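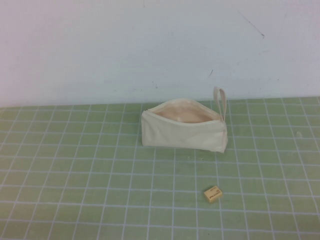
May 7, 2020
By Titilayo Jibrin

Putting a small block into a zipper pouch is the kind of job most of us do without looking, usually while talking to somebody else. Visitors to the open day at the Zakeck workshop spent a good part of the morning watching a robot arm learn to do it, and hardly anyone seemed in a hurry to leave.

The task, as Oluwatosin Akinola explained it to the first group through the door, sounds simple enough. A cream canvas pouch stands open on a green grid mat, a little tan block lies out in front of it, and the arm has to pick up the one and drop it into the other. The trouble is the cloth. A canvas pouch wrinkles and sags as it pleases, and its mouth is never quite the same shape twice – "a cardboard box would be a vacation for us," she said, to a good deal of laughter from the parents at the back.

Akinola and her colleague Garba Ekwueme have been working on soft bags and cases since September, and they have recorded almost 400 tries with this pouch so far. Ekwueme let the younger guests move the block to a new spot between runs, turning it whichever way they liked, and they took to this with great seriousness. The arm made 11 attempts in front of the morning crowd, and the ones that went wrong got every bit as much applause as the ones that went right.

Among those watching was Olanrewaju Balogun, a retired tailor who had come along with his granddaughter and ended up staying through lunch. He had plenty of questions about the lining and the zipper, and he offered some friendly advice on how a stiffer seam might help the opening keep its shape. Ekwueme wrote it down.

The workshop signed in 87 visitors over the day. Akinola hopes to hold another open day in the fall, and she would like to have the arm closing the zipper by then.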